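Flarnari » News » Research

Robot learns to take old computers apart from short corrections

February 19, 2025

A research group at Flarnari has presented a new way to teach a robot arm to take apart used desktop computers. The method, called Plameo, needs far fewer human demonstrations than the group's earlier system, and it is meant for recycling halls where almost every machine that arrives is a different model.

In the usual approach, a person guides the arm through the whole job many times, and the robot learns from the recordings. With Plameo, the person gives only 6 full demonstrations. After this the robot tries by itself, and the operator steps in for a few seconds when the gripper goes wrong. These short corrections are then given more weight in the training than the parts which already went well.

"We were spending our days recording movements that the robot could do already," says Snædís Kárason, who leads the project. "The difficult moments are very short. It is there we want the data."
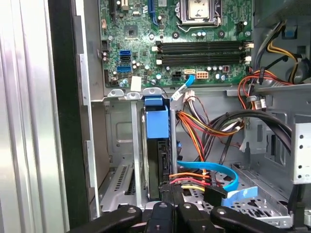

The gripper at an open desktop computer. Power wires and a blue data cable run close to the hard drive. Photo: Flarnari

The group tested the method on 50 used computers supplied by the recycling company Van Leeuwen. The task was to unplug the cables of the hard drive, release the drive and lift it out without damage to the connectors. The robot completed the whole task in 77 per cent of the attempts. The earlier system was trained on the same number of working hours, but it did not get past the cables in most of the machines.

Cables remain the main problem. A metal part stays where it is, but a bundle of wires can lie differently each time, even in two computers of the same model, and it can hide the plug from the camera on the wrist. According to Gwilym Prothero, who built the control software, 7 of the failed attempts ended when the gripper took hold of a wire and could not let it go again — the robot then stops and calls the operator.

The tests did not include laptops, and all of the cases were opened by hand before the robot began. Prothero says that the side panels are a separate question, which the group has not started to work on.

A second round of tests will begin in March at the Melach sorting hall, where the arm will also have to remove memory modules. Inger Arnardóttir will be responsible for the work on site.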